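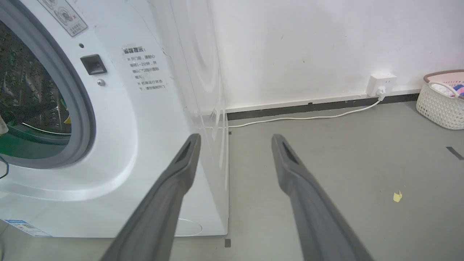 The washer, front loader, white.

We moved from Hiltport to Noltthorpe in February and I have been meaning to write up what the move cost and what I would do differently. A few people asked after my last post, so I went through the receipts this morning.

The distance is 349 miles door to door. We had two quotes from moving companies and both were more than we wanted to pay for a one-bedroom apartment, so we rented a truck. The truck was $703 for two days, with the mileage included and fuel on top. I had budgeted less than that. The price on the website went up between the day I looked and the day I booked, so book when you look.

Boxes were the next thing. I bought a bundle from the truck place and regretted it. The small ones were fine but the large ones bowed at the bottom as soon as there were books in them. The best boxes we had came from the liquor store on Alcantara Street, which puts them out by the side door before 9 a.m. They are small, strong and free. Put books in those and keep the large boxes for bedding and coats.

I labeled every box on the top. That was a mistake, because once they are stacked you can't read the top of anything. Label two sides. I also wrote "misc" on far too many of them. We are still opening those.

We left at six in the morning and took the inland road through Olside. It is slower on the map but there is less climbing, and a loaded truck does not like hills. Olside has one gas station that a truck can get into easily, on the north end of town. The one in the center has a low canopy and I would not try it. We ate lunch in the parking lot and got to Noltthorpe by the middle of the afternoon.

The new place is on the ground floor, which I picked for exactly this reason. The old one was up two flights. Getting the couch down took longer than everything else put together -- we ended up taking the feet off and standing it on end at the landing. If you have a couch with screw-in feet, take them off before you start and tape the bag of screws to the frame.

The deposit on the old apartment was the one good surprise. I expected to lose part of it over the marks behind the stove, but we got everything back except $300 for repainting the bedroom, and I had agreed to that when I painted it green. The check took a month to arrive.

Things I would do again: rent the truck, travel early, pack a bag for the first night with sheets, towels, a lamp and something to eat. Things I would change: start on the kitchen sooner. It looks like the smallest job and it took us three evenings. I would also switch the internet over at least two weeks ahead. We were without it for nine days and I did most of my work at the library.

The spare closet is still full of boxes. I will get to it before summer.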